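Home | Districts | Walks | Maps | Contact

Brandwood Hill Overlook and River Path: Walk-Round Checklist, with Comments

For whoever has the clipboard this month. Start at the Boltard Street steps and go uphill while your knees are fresh. Mark each line OK, FIX or CLOSED. "Fine, I guess" is not a mark, though it has been tried.

1. Boltard Street steps. Handrail firm on both sides. OK
Firm on the left. On the right it was firm once you got past the third post, which has its own views. Tightened and marked OK.

2. Step edges painted and easy to see. FIX
The paint is visible in the sense that some of it is still there. The lower flight is worst, where the whole east side of town comes down to catch the tram.

3. District boundary sign upright. OK
Upright, and still telling people they are entering Ogola when they have been in it since the bakery. The line was moved in July some years ago and the sign was not. This is a safety sheet, so being wrong is allowed as long as it doesn't fall on anyone.

4. Hill path surface, lower section. OK
Loose gravel swept off the bend. It will be back after the first hard rain.

5. Overlook railing, all 28 posts. FIX
Push each post at waist height. Post 14 moves. It doesn't move far, but the ground on the other side does. Taped off, with a request sent to the works yard. The view over the valley and the west side of town is just as good from post 20.

6. Overlook height marker readable. OK
It says 435 meters. The marker at the bus turnaround disagrees, and visitors do ask. Tell them to pick the one they climbed to.

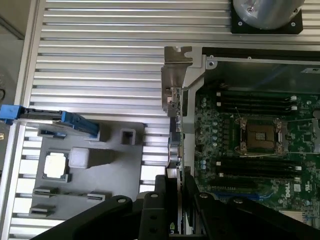

Page last changed: 28 July 2018

7. Drain grates along the upper road. FIX
One grate sits proud of the pavement and will take a bicycle wheel sooner or later. Cone placed. Cones on the upper road tend to migrate toward the student housing, so check it again on the way down.

8. Enarix footbridge, deck boards. OK
Walk it heel to toe and listen. The groan at midspan is old and has been looked at. A new groan would be a FIX.

9. Enarix footbridge, weight sign. OK
Sign present and clean. The scooter riders have read it and formed an opinion.

10. River wall, north bank. OK
No new cracks. The old crack by the outfall is the same length as its pencil marks, so please leave the pencil marks alone.

11. River wall, south bank. CLOSED
Shut between the market and the second bridge until the bank is shored up. The barrier has a gap a grown adult can walk through, and several did while this was being written. Ask for a longer barrier.

12. Life rings. FIX
There should be 6. Five were on their hooks. Replacement requested.

13. Lamps on the river path. Check after dusk.
Not done on this round. Carry over to the next sheet.

Leave the finished sheet in the tray at the Brandwood district office, ground floor, and put the pen back on its string.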